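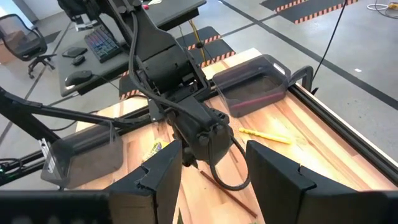

Call for Participants: Reading and Listening Study, Ultutbridge

The Vidmar Center for Language and Learning invites adults living in or near Ultutbridge to take part in a study of how people follow long passages of everyday text. The study compares silent reading with listening and examines how well the main points of a passage are remembered afterward. Sessions begin in September and continue until all places are filled.

Purpose of the study

Many public notices, benefit letters, and medical leaflets are now offered in both printed and spoken form. Little is known about how adults of different ages choose between the two, or whether the choice affects what they remember. The Center is collecting data that will be used to advise public offices on the layout and wording of such material. The study does not test intelligence, and individual scores will not be reported to participants or to any third party.

Who may take part

The Center is seeking 74 participants. Applicants must meet all of the following conditions:

Be 18 years of age or older on the date of the first session.
Speak and read English with ease. English need not be the applicant's first language.
Be able to read standard print, with glasses or contact lenses if normally worn.
Be able to hear recorded speech at a comfortable level. Hearing aids may be worn.
Be able to attend both sessions in person.

Persons who took part in the Center's earlier study of printed forms are not eligible. Employees of the Center and members of their households may not apply.

What participation involves

Each participant attends two sessions, held on separate days. In the first session, participants complete a short background form, read several passages on paper, and answer written questions about them. In the second session, they listen to recorded passages through headphones and answer questions of the same type. A short break is provided at the midpoint of each session, and water is available throughout.

Each session lasts three hours, including the break. Morning sessions start at 9:30 a.m. and afternoon sessions at 1:30 p.m. Applicants should state which time they prefer. The Center will try to honor preferences but cannot guarantee them.

Passages are drawn from ordinary sources such as transit notices, library rules, and appliance instructions. None contains graphic or distressing material.

Payment and travel

Participants are paid for each session attended. The rate is stated on the consent form, which is sent to applicants before any appointment is confirmed. Payment is made by check within the month following the final session. A participant who withdraws after the first session will be paid for that session. Local bus fare is reimbursed on presentation of a ticket or receipt. Parking at the Center is free of charge, and the main entrance is step-free.

Privacy

Answers are stored under a code number. Names and contact details are kept separately and are destroyed when payments have been completed. Participants may withdraw at any time without giving a reason and may ask that their answers be removed, provided that the request is received before contact details are destroyed.

How to apply

Application forms are available at the front desk of the Vidmar Center and at the Ultutbridge Public Library. Completed forms may be returned by mail or in person. Applicants who need the form in large print should ask at the front desk.

Eligible applicants will receive a letter offering a choice of dates, together with the consent form and directions to the Center. Applicants who cannot be placed will be notified in writing and may ask to be added to the waiting list.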